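August 1, 2021

Rack day, finally! The little Gronby cabinet is up on the bench and I am far happier with it than I thought I'd be. Bubble wrap stays under it for now, the tabletop marks if you so much as look at it, and the wrap stops the base from creeping when I push on the front.

Netgear switch goes at the top, server chassis right below. I tried it the other way around in March and hated it, every patch cord hung in front of the bays. With the switch up high I can read the port labels without crouching (my knees say thanks).
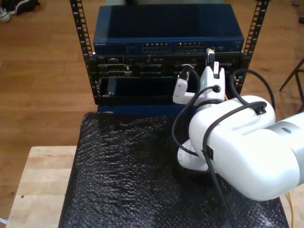 Cage nuts: I went through 5 before I got 4 seated properly in the square holes. The trick is to hook the inside lip first and squeeze the other side in with a flat driver. So satisfying when they click! We have a box of 200 from Callport, so please don't go back to the old mixed tub.

Cord lengths still bug me. The black ones are fine for one unit down but I want shorter ones for the next build. Qaisi sells them in bundles, will check the price.

Left to do: label both ends of every cord, write the port map on the Casis sheet (page 91, the blank one), and find the missing blanking plate. I had it in my hand this morning!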